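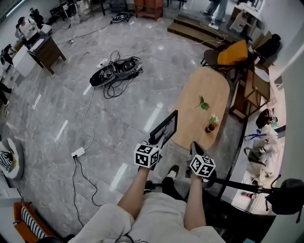 Sala 2: mesa ovalada con la maceta de flores blancas, silla de madera y regletas en el suelo.

Inventario de la sala 2 (README)

Tiempo de lectura: 2 min

Este archivo acompaña a la lista de objetos de la sala 2. La he preparado yo, Hannelore Ruppert, con correcciones de Milagros Sánchez. El español no es mi primera lengua; si una palabra es rara, por favor me escriben.

Contenido

- objetos.csv: 64 filas, una por objeto.
- zonas.txt: los nombres de las zonas (mesa, tarima, mostrador, pared del fondo, suelo).

Criterios

La mesa se anota por su forma y color de tablero: ovalada, claro. La maceta es pequeña, de color rojo oscuro, y se registra junto con su planta. Una ramita verde suelta sobre la mesa tiene fila propia.

Las sillas van por separado: la de madera, la negra de respaldo amarillo anaranjado y la de oficina. La tarima de dos escalones cuenta como mueble. Las bolsas blancas del mostrador son una sola fila, "montón".

Los cables no se miden. Cada regleta lleva la zona donde está.

Pendiente

Falta revisar el armario pequeño con patas. Gerd Kasten lo hace el jueves.

Compartido 2 veces · 2 comentarios

Jairo Ticona: ¿La estantería blanca es una fila o una por hueco?

Hannelore Ruppert: Una fila. Lo añado en los criterios, gracias.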